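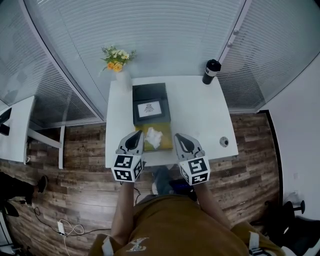 # Tennis at Follthorpe: your questions, answered with reservations

Written by Afshin Ebrahimi. Last updated May 2020.

I've played at Follthorpe for long enough to have heard every claim made for new rackets, new strings and new scoring. People still ask me about them, so I've put my answers in one place. Members who disagree are welcome to say so, preferably over a set.

## Will a more expensive racket improve my game?

Probably not by as much as the shop suggests. If yours is cracked, or far too heavy for you, then yes, change it. Otherwise I'd want to see you hit with the new one for a fortnight before I believed anything. Most people play well with a new racket for two sessions, because they're paying attention to the ball, and then go back to standing in the wrong place.

Borrow one first. Any shop that won't lend you a demo is asking for a lot of trust.

## What about the Sandari strings everyone was talking about in February?

I tried them. They felt stiff to me and my elbow complained. Two of the stronger players on the ladder like them and say they get more spin. They were also the two who hit with the most spin before they changed, so I'm not sure what that proves.

If you play once a week, a softer string at a lower tension is kinder on the arm. How often you restring matters as well. Strings that have sat in a bag for years are dead whatever the packet said.

## How does the singles ladder work?

You may challenge anyone up to two places above you. They have 7 days to offer you a court time. If you win, you swap places. If you lose, you can't challenge the same person again until you've played somebody else.

That's the rule as written. In practice the top of the ladder hardly moves, and I doubt that it's all down to talent. Offering one slot at eight in the morning does technically count as offering a court time. I've argued for a minimum of three slots and will go on arguing.

## What is the Ghumman format, and is it any good?

It's a short doubles format used for our club evenings: first to four games, no advantage at deuce, change partners after every set. It gets people on and off court quickly, and I'll give it credit for that.

I'm less taken with the claim that it "levels the field". A single point at deuce does help the weaker pair now and then. It also gives the big server one free go at ending the game, and big servers enjoy it a great deal. Over a whole evening the same names still finish near the top. Play it because it's sociable.

## Do I need to know my rating before I join?

No. Put down your best guess and we'll move you after a few matches. Self-rating is unreliable in both directions, though I've met many more people who rate themselves too high.

The Follthorpe points list starts everybody at 1000. Please don't read much into small gaps. Someone 61 points above you may simply have had a kinder draw, or played the same tired opponent twice. I check mine more often than I should.

## Is it true that underarm serving is cheating?

No. It's within the rules and always has been. You may find it annoying, and you may also find that you're standing a long way behind the baseline, which is your own choice. The receiver does have to be ready, so quick-serving somebody while they're still picking up a ball is another matter - that one you can replay.

## Who calls the lines?

You call your side, your opponent calls theirs. If you aren't sure, the ball was good. I've yet to meet the player who follows this perfectly at 5-5 in the final set, me included.

Ball marks don't settle much on our courts. They're hard courts, they've been marked by several thousand balls already, and the smudge you're pointing at could be anyone's. Call it straight away or give the point.

## Should I have lessons or just play more?

It depends on the lesson. An hour with someone who watches your feet and gives you one thing to practise is worth paying for. An hour of being fed forehands by a coach who shouts "lovely" is pleasant exercise.

Ask beforehand what the coach thinks you should work on. If the answer is a block of ten lessons, ask again.

## What is the Camel, and must I do it?

The Camel is our fitness drill: two sprints forward, two back, with a dip and a pause in the middle. The name is older than my membership. It's said to add a yard of pace, and I've never seen that measured. It does leave people out of breath, and it's optional.

If your knees are poor, leave it out. Skipping or side steps along the baseline will do you as much good.

## Does watching professional tennis help?

A little, if you watch one player and ignore the ball. Look at how early they turn their shoulders. Most of us watch the winners and then try to copy the winners, usually at 15-40 and from a yard outside the tramlines.

## Can I bring a guest?

Yes, if there's a court free. Guests need proper tennis shoes. Running shoes grip badly when you move sideways, and "they've always been fine" isn't something I accept from anybody with a strapped ankle.

## How do I correct something on this page?

Write to me through the club. Bring the rule number if it's a rule. If it's about the Sandari strings, I'll need to see you play first.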